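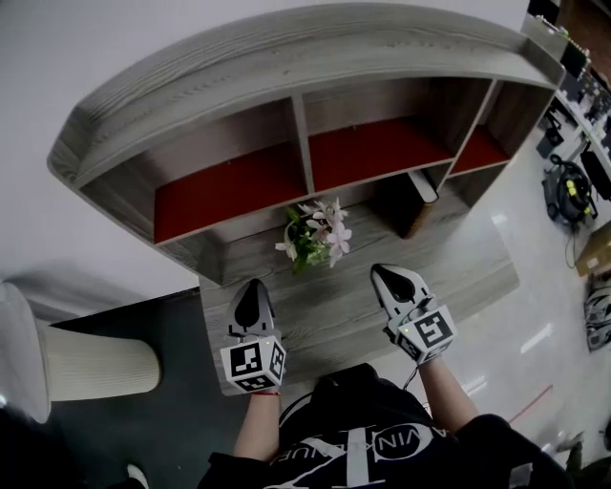

Totard writes that the open compartments under the top of the desk are what make it hard to keep clean, and asks how other people deal with it.

The desk is gray wood grain with a curved top shelf and red inside the compartments. I can wipe the flat part in a minute, but the dust settles in the back corners of the three openings and shows up on the red. I also keep a bunch of artificial flowers on the desk and those collect dust too. What do you use on the inside, and is there a good way to clean the flowers? I don't want to take the unit apart.

Posted 2020-03-26
3 replies

Sevel
Dry first, then damp. Use a soft paintbrush, the 4 inch kind for walls, and pull the dust forward out of each compartment onto the desk. After that go over it with a cloth that is barely damp. Do not spray anything into the compartments. I don't know what yours are lined with, but if it is paper or felt the color can come off on the cloth, so try a back corner before you do the rest.
For the flowers, a hair dryer on the cool setting takes off most of it. Hold them by the stems and blow from behind the petals. If they are still dingy, swish them in cool water with one drop of dish soap and hang them upside down to dry. Don't do that if the stems are paper wrapped – the wrap comes loose. I did mine last June and they have only needed the hair dryer after that.

Cisternas
just vacuum it. brush attachment, low power

Grident
I agree with Sevel on the brush. I would add that you can cut a piece of shelf liner for the floor of each compartment and lift it out when it gets dusty. Measure each one separately, the narrow one on the right will need its own piece. Mine came off a roll 50 inches long and I had plenty left over. Keep the flowers out on the desk surface, they are a pain to get out of a compartment without bending the leaves.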